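Print this page | E-mail this to a friend

Quick one tonight, kids finally down, 20 minutes before I fall over.

So we're moving. Again. Third time since Melbourne and I swore never. The new place is smaller, no garage, and I've been going room to room deciding what a person needs. Not much as it happens. Tell that to the 25 boxes in the hallway. 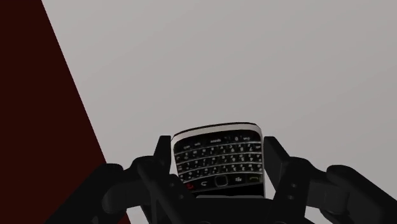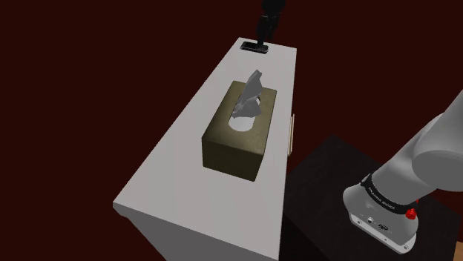
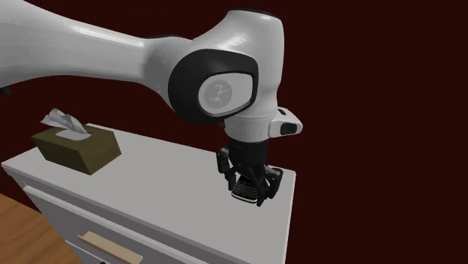
Phone, tissues, phone again. White cabinet in the last two.

Anyway. Boxes. Bought the Drivik ones because they were cheap and the bottoms fell out of two of them. Books everywhere. Dont put books in big boxes, I knew this, did it anyway. Went back and got the Hurkico ones, dearer, fine.

Change of address is its own special hell. Did the power, the council, the dentist. Forgot the car rego. New postcode is 2609 and I keep writing the old one on everything, including the form for redirecting the mail. Had to ring up and be on hold for ages.

Araceli Alvarado from across the road is taking the couch, bless her, it's a bugger of a thing to lift. Xóchitl wants the lemon tree in the pot. I said yes and then went and stood next to it for a bit. Colour me sentimental. It's only had four lemons, ever.

Removalist quoted $2000 which I thought was a lot till I rang the other mob. So we're going with Gallegos. Early start, 7am, they want the driveway clear and everything labelled. I've labelled teh kitchen. Kitchen is easy. What do you write on the box with the batteries, the birthday candles and the spare curtain hooks?? I put MISC. There are six MISC.

Still to do: oven, windows, patch the hole behind the door, find the other set of keys. Bed now.

Print this page | E-mail this to a friend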